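Print | E-mail
Section 9: Setting the bin on its supports
By Samah Ait Ali
6 Nov 2022
4 min read

The Postdale leaflet that comes with the large grey bin has one line on placement: "Stand on any firm surface." I have set up enough of them at Brarnville to distrust that line. A firm surface is easy to claim and harder to find, and a woven floor covering doesn't count, however hard it feels under your shoe.

This section covers the bin on two wooden supports over a textured floor. If you are standing it on bare concrete, skip to Section 10.

Before you start

You need the bin, two wooden supports of the same thickness, a tape measure, a level, and a pencil. You do not need the Starov leveling kit. It is a packet of plastic wedges, and I have yet to see one stay where it was put.

Check the supports first. Lay one on top of the other on a flat bench and look along the join. If you can see daylight anywhere, turn the top one over and look again. Sellers like to say that a slight bow "settles under load." Maybe it does. I send them back.

CAUTION: Do not use supports with split corners or raised screws. A screw head will mark the underside of the bin the first time it is dragged, and it will be dragged.

Placing the supports

1. Vacuum the floor covering where the supports will go. Grit caught in the weave is enough to make a board rock.

2. Look for seams. If two pieces of floor covering meet in the area, move the whole setup so that neither support crosses the join. The Postdale leaflet says seams "do not matter." Try it with a full bin and see if you agree.

3. Lay the first support and press on each corner in turn with your full hand.

4. Lay the second support parallel to the first. Measure the gap at both ends. The two readings should match.

5. Put the level on each support lengthwise, then across the pair. If one side is low, find out what is under it before you reach for packing.

6. Pencil a short line on each support where the bin's edge will sit. Keep it light. You will probably want to move it once.

NOTE: Some people tape the supports to the floor. The Imhof catalog recommends its own tape for this and promises it "leaves nothing behind." I tested a strip on a spare piece of charcoal floor covering and it left plenty. If you must use tape, put it on a scrap first and leave it there for 9 days, then peel it off and judge for yourself.

Placing the bin

7. Empty the bin completely. This includes the dust in the corners.

8. Wipe the underside and the tops of the supports.

9. Lift the bin with one person at each end. It isn't heavy when empty, but it is awkward, and anyone lifting it alone tends to set one corner down hard and knock a support out of line.

10. Lower it onto the pencil lines. Do not slide it into place.

11. Press down on opposite corners of the rim, one pair and then the other. A small amount of flex in the walls is normal. A knock from underneath is not, and it means going back to step 5.

12. Check the level again, this time inside the bin on the bottom. Molded bins are often less flat inside than you would hope. If the supports are level and the bin bottom is not, leave the supports alone.

13. Walk all the way around. You should be able to see wood under the bin wherever you expected it to be carrying weight.

Loading

Put the heaviest things in first and spread them out. I know the usual advice is to fill from one end, and I don't believe whoever wrote it had to empty the bin afterward. Keep the first load well under the rim, then repeat the corner check from step 11. If it passes, go on.

CAUTION: Never shift a loaded bin by pulling on the rim. Unload it, lift it, reset it. I have heard every argument for doing it the quick way, usually from someone picking things up off the floor.

After 20 loads, measure the gap between the supports again. Write the figure on a card with the first one beside it. If the numbers have drifted, the floor covering is creeping, the bin is being bumped, or the first measurement was wrong. Start by assuming the last of these.

Every February we take the whole thing up, clean underneath, and begin again from step 1. The leaflet calls the setup "maintenance free." The line of grit along the edges of the wood says otherwise.

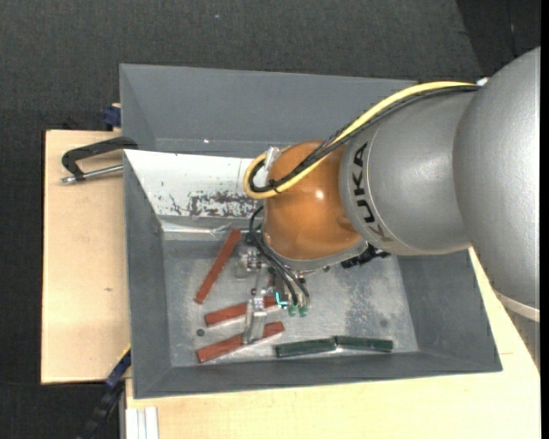
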